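4. Do coloured blocks teach fractions?

Duletti's teacher guide claims that handling coloured blocks improves fraction scores in Years 3 and 4. My report set out to check that claim against what we could get from two schools, Kusbridge and Vinthorpe. I went in doubtful and I'm still doubtful.

The guide leans on a single trial with 86 students. Everyone in it used the blocks, so there was no comparison class, and the post-test came 10 minutes after the lesson. A gain that soon could be memory of the lesson and little else. The guide calls it "lasting understanding" — a big call on one afternoon's data.

At Kusbridge we sat in on fractions lessons during September and marked 260 worksheet answers. Students who had blocks in front of them got more of the naming questions right (which part is one half, which is one quarter). On comparing fractions with different denominators I could find no difference worth reporting. Prasetyo Lubis marked a portion separately and we disagreed on almost 20 answers, mostly where a student had rubbed something out and written over it.
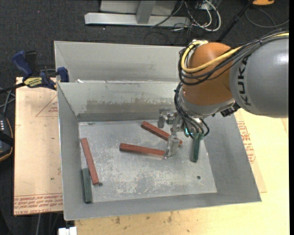 Figure 3. Rectangular blocks in two colours, reddish-brown and dark green.

Colour is a separate problem. If red always stands for the half, a student can answer "half" by looking for red. Feng's worksheets swap the colours between pages, and the Vinthorpe class, which used them, made more naming errors than Kusbridge. The guide would probably count that as a worse result. I'd say the Kusbridge marks were flattered by the colour coding, although the two classes had different teachers and I can't rule that out as the cause.

4.1 Limits

Two classes is a small sample. We didn't have last year's marks for either school, and the worksheets weren't identical.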